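Frequently Asked Questions

Orkora Weddings and Ceremonies
Last updated 9 March 2024

We are a small office which helps couples from other countries to marry in Norway. Most of our ceremonies take place at Flesuten, a former boathouse by the fjord. Please read these answers before you write to us.

Can we marry in Norway if we are both foreigners?
Yes. You do not need to live here, but you must be here legally on the day when you marry. Both of you must first receive a certificate that there is no obstacle to the marriage. The certificate has a limited time of validity, so please do not apply too early.

Who applies for the certificate?
You do it yourselves. Tuva Nygård from our office goes through your papers before you send them, and she will tell you if something is missing. Very often it is the proof that an earlier marriage has ended. If your divorce papers are in a language the authorities do not accept, you will need a translation by an authorized translator.

Do we need witnesses?
You need 2 witnesses, and they must be adults. If you travel alone, we can ask people from our office to stand with you. Ivar Skjelbred has done this many times and he owns a good suit.

Who performs the ceremony?
It depends on what you choose. For a civil ceremony it is a person appointed by the municipality. For a symbolic ceremony it is usually Alvar Sjögren, who speaks Swedish, English and some German. A symbolic ceremony has no legal effect, and some couples choose it after they have already signed the papers at home.

How many guests can come to Flesuten?
The hall takes 100 guests standing. For a seated dinner the number is smaller and depends on how the tables are placed. Write to us with your list, even if it is not final.

Can we stay there the night before?
Yes, the house behind the hall has 7 bedrooms. They are included if you rent the place for the whole weekend. Bed linen and towels are also included, and you do not have to make the beds when you arrive. 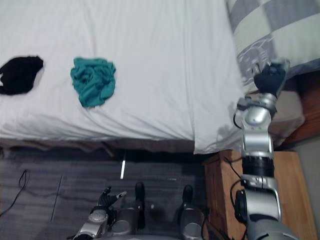
The couple may have their room from noon, the other guests from four o'clock. On the last day we ask everybody to leave by eleven.

What does it cost?
The deposit is 3,000 euros and we keep your date when it has arrived. The rest is paid after we have agreed on the menu. Flowers from Westerberg are invoiced separately, because they depend much on the season.

Can we bring our own photographer?
Of course. Stefaniia Moroz works with us often and knows where the light is good in the evening, but you are free to choose. Please send us the name of your photographer, so that we can let this person in early.

What if it rains?
Then the ceremony is moved inside the hall. We decide this together with you in the morning. There are umbrellas by the door, but not enough for a large party.

Can we change the date?
One time, without a fee, if the new date is free. For weddings in April we can be more flexible than in summer.

My question is not here.
Write to Orlando Echeverri, who answers in English and Spanish. Please put your wedding date in the subject line.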